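Two arms, one cardboard box and a lot of patience at Verkura

2021-11-30

I finally got over to Staltulham to see what Kalliopi Berisha and her group at Verkura have been up to, and I came home with a notebook full of scribbles (and a sticker for my laptop, thank you!). They've been working on a way to train a pair of robot arms from people steering them by hand, and they have their first proper numbers.

The trick is in what they throw away. Most groups keep every recording where the job got done. Kalliopi's colleague Toshio Tsuji wrote a little filter that scores each recording by how much the two arms wait for each other, and the dawdling ones go in the bin. They started with 2,112 recordings and kept 844 of them. That sounded brutal to me – I hate deleting anything – but the arms trained on the smaller pile did better on the box and marker jobs than the ones trained on everything.

How much better? With the filtered set, the arms finished 90 out of 100 tries. Toshio wouldn't give me the number for the full set until he's rerun it, which I respect, even if I pestered him about it all through lunch. 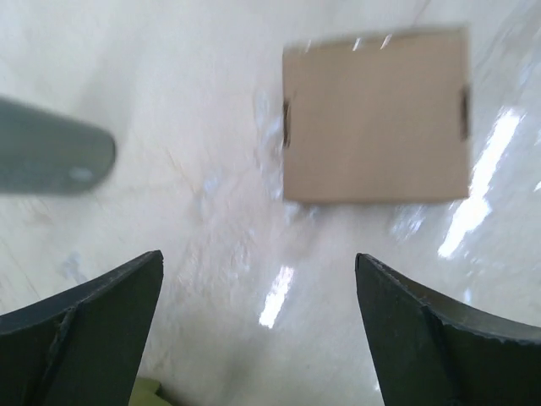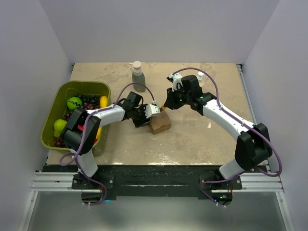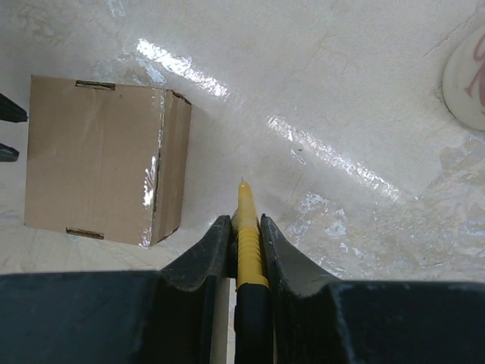 Cardboard seen close up in the first and last shots, with both arms at the table in the middle one.

What the wrist cameras are for

I'd assumed the overhead view did most of the work, so I asked. Toshio says the wrist views matter most in the last little bit before the fingers close, and his next test is to hide one of them and see how badly things go. Shiny surfaces are his big headache, as glare moves around whenever the arm does, and the software sometimes takes a bright streak for an edge. He'd rather teach it to cope than buy a dull tabletop. I'd buy the tabletop!

Ludger Tiedemann from Sugawara was visiting too, and he's not sold yet. He thinks the filter could end up favoring people who steer fast over people who steer carefully, and he wants to see it tried with a fresh bunch of operators. Kalliopi agreed that's fair. They're planning that round next, plus a version where the arms have to swap the marker from one hand to the other.

The write-up should go on the Verkura site once the rerun is finished, and I'll add the missing number when I get it.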